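Search this site Enter keyword Go

Loose-piece bin

10 February 2022
By Zoriana Horobets

A loose-piece bin (also tote, dump bin or, in older shop manuals, a drop pan) is an open-topped container in which parts, blocks or bars are kept without dividers, trays or any fixed order. The term covers wood, plastic and metal versions. Metal ones are usually made of folded sheet and are found in workshops, schools, packing rooms and a good many garages.

Claims for the loose-piece bin tend to run ahead of the evidence. Suppliers describe it as the fastest way to store small stock, which is true of putting things in. Taking them out again is another matter, and catalogs have little to say about it.

Shape and construction

Most bins are wider than they are deep from front to back. The walls may be upright or may slope inward toward the floor. Sloped walls are said to make pieces slide to the middle, where they are easier to reach. This is repeated in nearly every guide, though it depends on how heavy the pieces are, how slick the wall is and how hard they were thrown in. Long pieces often stop wherever they land.

Bare metal floors scratch early. The marks build up fastest near the middle and are sometimes taken as a sign of poor quality, but a scratched floor holds parts as well as a new one. Dents matter more, as a short block can rock in them. Some floors have holes. Manuals variously call these drain holes, bolt holes and lifting points, and a hole in a secondhand bin may be none of the three.

Sizes and the Bromcombe pattern

The so-called Bromcombe pattern is often given as the standard size, at 385 mm across the short side of the floor and 126 mm high. How standard it ever was is doubtful. The figures come from a single price list, and bins sold under the name at Gindavdale differ from it in both directions. Collectors who insist on a "true Bromcombe" are mostly relying on each other.

Sorting by color

Where bars or blocks of more than one kind share a bin, color is the usual way to tell them apart. Reddish brown and dark green are a common pairing, and defenders of the system call it foolproof. It has two obvious weak points. The first is light: the two shades move closer together in a dim room, and some people have trouble telling red from green in any light. The second is that color does nothing to keep the pieces apart. Length is a better check, if the two kinds are cut differently, as it can be felt by hand.

The Sumampouw method, taught in some shop classes, limits a mixed bin to 20 pieces and asks for a full empty-out after every 4 refills. The limit is sensible enough. No reason has been published for the number.

How pieces settle

Elongated pieces dropped into a wide bin do not line up. Even with a small load they lie at odds with one another, some along the bin, some across it, a few on the diagonal - and those that come to rest close to a wall are the awkward ones, with little room for fingers on the far side.

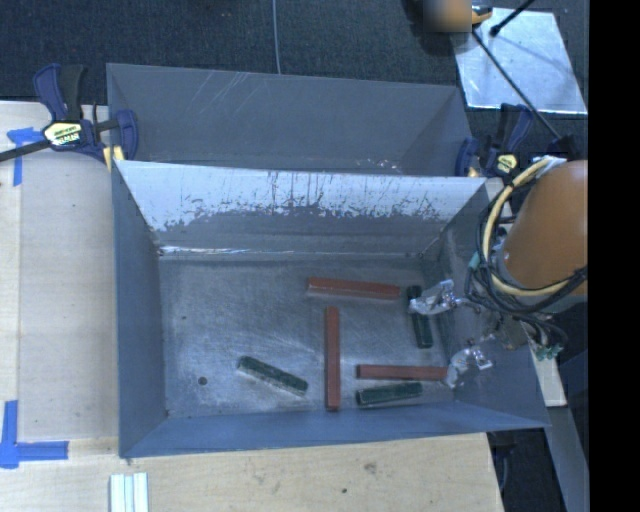
Herkedell wrote in to say that the slope of the walls is the whole trouble, that every bar in the shop ended up along the front edge, and that a square-sided crate cured it in a day. Others have reported the same trouble with square-sided crates, so the cure may owe something to the emptying and refilling that came with it.

Care

Wipe out dust before refilling. Painting the inside is often advised and seldom lasts, and flakes of paint end up on the stock.

See also: parts tray, crate, scrap box

Reader comments

marlow_t: The drain hole thing made me laugh. Mine has one hole, off to one side, and it has never drained anything.

Benchside: I think you're too hard on color sorting. We've used red and green for years with no mix-ups that I know of.

Zoriana Horobets: "That I know of" is the part I'd want to check. But fair enough, if it works in your light, keep it.

Pat: is there a source for the price list? Would like to see the long side measurement too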